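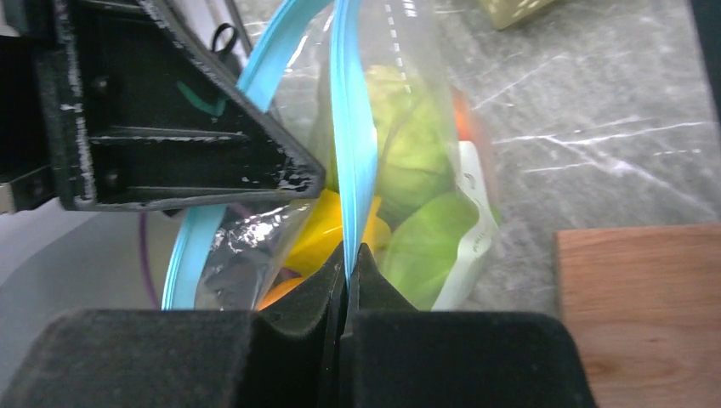
Why does a zip-up bag stay shut?

Take a plastic food bag out of the kitchen drawer and look at its top edge. One side has a thin ridge running all the way along it. The other side has a groove, which is a long, skinny ditch. Push the ridge into the groove and it pops in and stays there. That is the whole secret. Grown-ups have paid good money for it for years and most of them have never looked.

The ridge is a bit fatter at its tip than at its neck, like a mushroom. The groove is narrow at the mouth and roomier inside. Plastic is bendy, so the mouth stretches to let the mushroom in, then closes up behind it. 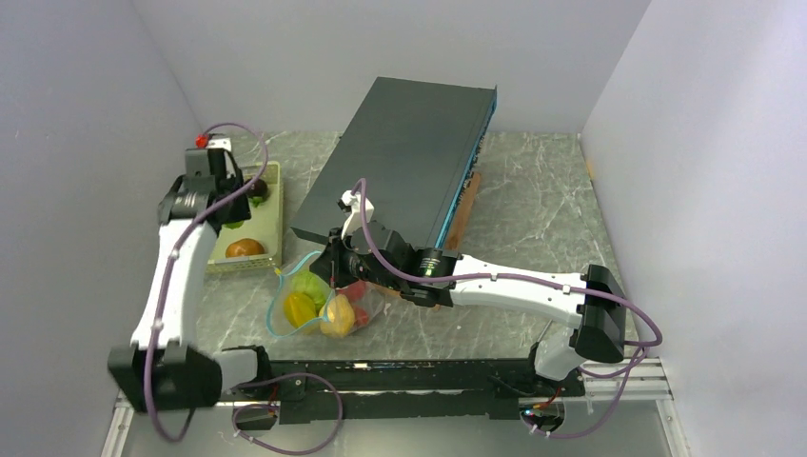
Bags are only one way to carry your fruit, of course. A basket with holes in it lets air wander in and out, and a lemon will sit in one quite happily. The trouble comes when you trip over the cat. A basket has no lid and no sympathy, and everything you packed goes to live under the cooker.

A bag keeps its contents in, but it keeps the damp in too. Fruit and vegetables go on breathing after they are picked (quietly, so you won't hear it) and they breathe out water. Shut them in a bag for long enough and you may find tiny drops on the inside.

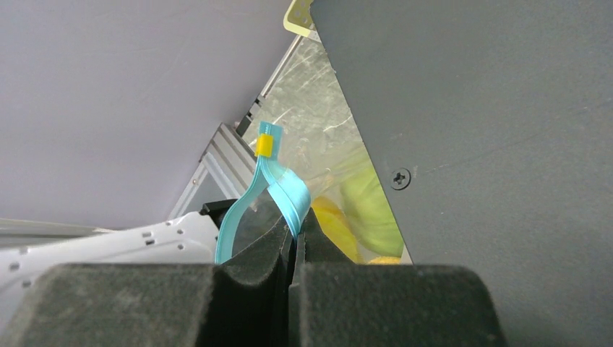
Opening the thing again is where tempers are lost. The two edges lie flat together and your fingers slide straight off, usually when you are hungry. Some bags have a little clip that runs along the top and does the pushing and pulling for you. A yellow one on a light blue strip is easy to spot, even when the bag is crinkled all over and you can barely make out the fruit inside.

Try this at home. Put a dry sock in a zip-up bag, close it and hold it under the tap while you count to 41. Open it over the sink and feel the sock. If it is wet, run your finger along the zip and look for the bit you missed. If it is dry, well done. Now put the sock back before somebody needs it.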